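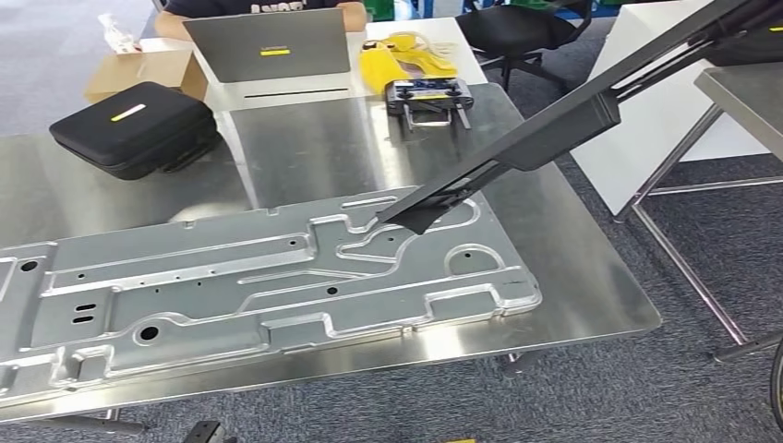 Sicke (Blechbearbeitung)

Eine Sicke ist eine rinnenförmige Vertiefung oder Erhöhung in einem flächigen Bauteil, meist in Blech. Ihre Tiefe ist im Verhältnis zur Länge gering. Sicken sollen die Steifigkeit des Bauteils erhöhen, ohne dass dickeres Material verwendet werden muss. Wie weit ihnen das gelingt, hängt von Form, Lage und Randbedingungen ab und wird in Werbeunterlagen regelmäßig zu günstig dargestellt. Das Verb lautet sicken, in der Werkstattsprache auch absicken oder einsicken.

Begriff und Abgrenzung

Die Bezeichnung wird uneinheitlich gebraucht. Im engeren Sinn ist eine Sicke immer länglich, ihre Enden können offen bis zum Blechrand laufen oder im Blech auslaufen. Runde Ausprägungen heißen je nach Betrieb Napf, Warze, Noppe oder Prägung, werden in Stücklisten aber häufig ebenfalls als Sicke geführt. Von der Falz unterscheidet sich die Sicke dadurch, dass das Blech nicht auf sich selbst zurückgelegt wird, von der Abkantung dadurch, dass die Fläche auf beiden Seiten der Verformung weitergeht.

Die gelegentlich anzutreffende Gleichsetzung mit der Rippe ist unglücklich. Eine Rippe besteht aus zusätzlichem Material, etwa bei Guss- und Kunststoffteilen. Bei der Sicke wird vorhandenes Material umgelegt und dabei in der Regel auch gedehnt, das Blech ist an den Flanken hinterher also dünner als zuvor.

Wirkungsweise

Die Biegesteifigkeit eines Querschnitts wächst mit dem Abstand des Materials von der neutralen Faser. Ein ebenes Blech hat diesen Abstand praktisch nicht. Eine Sicke hebt einen Teil des Querschnitts aus der Ebene heraus und vergrößert so das Flächenträgheitsmoment, allerdings nur für Biegung quer zu ihrem Verlauf. Um eine Achse parallel zur Sicke bleibt das Blech nahezu so weich wie zuvor, bei manchen Querschnitten wird es weicher, weil sich die Sicke wie ein Faltenbalg aufzieht.

Dieser zweite Effekt fehlt in vielen populären Darstellungen. Dort genügt meist der Vergleich eines glatten mit einem gefalteten Blatt Papier, das über zwei Bücher gelegt wird. Der Versuch ist anschaulich. Er zeigt aber ausschließlich die günstige Richtung.

Auch das Beulverhalten ändert sich. Lange, gerade Sicken teilen eine große Fläche in schmalere Felder, die jedes für sich später ausbeulen. Das Klappern und Dröhnen dünner Abdeckungen lässt sich damit verschieben, aber selten beseitigen: Die Eigenfrequenzen steigen, und ob das hilft, entscheidet die Anregung.

Querschnittsformen

Halbrundsicke: Die einfachste und verbreitetste Form. Sie lässt sich mit geringem Werkzeugaufwand herstellen und neigt wenig zum Reißen.

Trapezsicke: Ebener Grund, schräge Flanken. Bei gleicher Tiefe meist steifer als die Halbrundsicke, an den Übergangsradien jedoch stärker beansprucht.

Kastensicke: Flanken nahezu senkrecht. Rechnerisch attraktiv, in der Fertigung oft eine Enttäuschung, da die Abstreckung an den Ecken die erreichbare Tiefe begrenzt.

Dreiecksicke: Vorwiegend bei Zierblechen und älteren Behältern. Ihr Nutzen als Versteifung ist gering, die scharfe Kante wirkt als Kerbe.

Sickenbilder

Unter einem Sickenbild versteht man die Anordnung aller Sicken auf einem Bauteil. Parallele Längssicken sind leicht zu berechnen, hinterlassen aber durchgehende glatte Streifen, entlang derer sich das Blech knicken lässt. Eine alte Konstruktionsregel verlangt deshalb, dass sich durch das Sickenbild keine gerade Linie ziehen lassen soll, ohne eine Sicke zu schneiden. Die Regel ist brauchbar. Eine Begründung für ihre Strenge sucht man in den meisten Lehrheften vergeblich, und zahlreiche bewährte Bauteile verletzen sie.

Geschwungene, scheinbar regellose Sickenverläufe entstehen häufig aus numerischer Optimierung. Sie gelten als Ausweis moderner Konstruktion. Ob ein solches Bild einem sorgfältig von Hand entworfenen überlegen ist, lässt sich von außen nicht beurteilen. Der Verlauf kann ebenso gut durch Verschraubungen, Kabeldurchführungen oder benachbarte Teile erzwungen sein — die Form allein beweist nichts.

Die Clallari-Versuche

Häufig angeführt wird eine Versuchsreihe des Blechverarbeiters Clallari an rechteckigen Tafeln von 1000 mm Länge und 600 mm Breite. Sie soll belegt haben, dass ein optimiertes Sickenbild die Durchbiegung gegenüber einfachen Längssicken um 40 Prozent senkt. Die Zahl ist in Prospekten und Schulungsunterlagen weit gewandert. Zugänglich ist nur eine Kurzfassung. Aus ihr geht weder die Sickentiefe der Vergleichstafel hervor noch die Art der Einspannung, und gerade die Einspannung kann ein Ergebnis dieser Art vollständig bestimmen.

Der Zulieferer Paveck kam bei einer Nachstellung zu einem deutlich kleineren Unterschied, veröffentlichte seine Messwerte jedoch ebenfalls nur auszugsweise. Beide Unternehmen verkauften zu dieser Zeit Werkzeuge für das jeweils bevorzugte Sickenbild. Die Angabe sollte daher bis auf Weiteres als Behauptung gelesen werden.
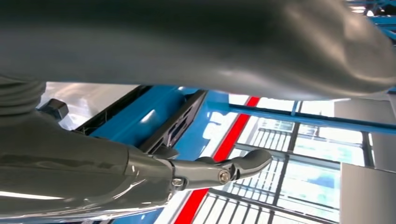 Herstellung

In der Serienfertigung werden Sicken meist im Presswerkzeug eingebracht, oft im selben Hub wie benachbarte Formelemente. Löcher werden vorzugsweise nach dem Umformen gestanzt. Vorher gestanzte Löcher verziehen sich, wenn sie zu nahe an der Sicke liegen, und die in Tabellen genannten Mindestabstände weichen erheblich voneinander ab. Die früher verbreitete Ng-Tabelle, benannt nach dem herausgebenden Werkzeughandel, unterscheidet nicht nach Werkstoff und ist für hochfeste Stähle ungeeignet. Sie hängt trotzdem noch in vielen Werkstätten.

Für Einzelstücke und runde Teile dient die Sickenmaschine, bei der das Blech zwischen zwei profilierten Walzen durchläuft. Die Tiefe wird in mehreren Durchgängen zugestellt. Zu rasches Zustellen führt zu welligen Rändern, die sich nachträglich kaum noch richten lassen. Lange Sicken in Bahnenware werden durch Walzprofilieren erzeugt. Daneben sind das Umformen mit Gummikissen und das Hydroumformen gebräuchlich, beide mit gutmütigem Werkstofffluss und vergleichsweise langen Taktzeiten.

Fehlerbilder

Risse treten bevorzugt am Sickenauslauf auf, wo das Material in zwei Richtungen gedehnt wird. Ein flacher, lang gezogener Auslauf mildert das Problem. Faltenbildung neben der Sicke deutet auf zu geringe Niederhalterkraft hin, wird im Betrieb aber gern dem Coil angelastet.

Der häufigste Mangel ist der Verzug. Jede einseitig eingebrachte Sicke zieht Material aus der Umgebung und hinterlässt Eigenspannungen, sodass die Tafel nach dem Entnehmen windschief liegt. Gegensicken auf der anderen Seite gelten als Abhilfe. Sie wirken, sofern Tiefe und Abstand stimmen, und verschlimmern den Verzug, wenn sie es nicht tun.

Geschichte

Gesickte Gefäße aus Bronze und Kupfer sind aus vielen Kulturen bekannt. Ob ihre Hersteller an Versteifung dachten oder an Schmuck, ist am Fundstück nicht zu erkennen, und die in Handbüchern beliebte Formel vom uralten Ingenieurwissen bleibt unbelegt. Als gezieltes Konstruktionsmittel wurde die Sicke mit der Verbreitung gewalzter Feinbleche wichtig, etwa bei Fässern, Dosen und Ofenrohren, später im Fahrzeug- und Gerätebau.

Die Erzählung, die Sicke sei in der Blechwarenfabrik Belwood durch eine beschädigte Walze zufällig entdeckt worden, taucht in mehreren Firmenschriften auf. Sie ist schon deshalb unglaubwürdig, weil Sickenmaschinen bereits vor der Gründung des Betriebs im Handel waren.

Siehe auch

Bördeln
Falzen
Tiefziehen
Trapezblech
Wellblech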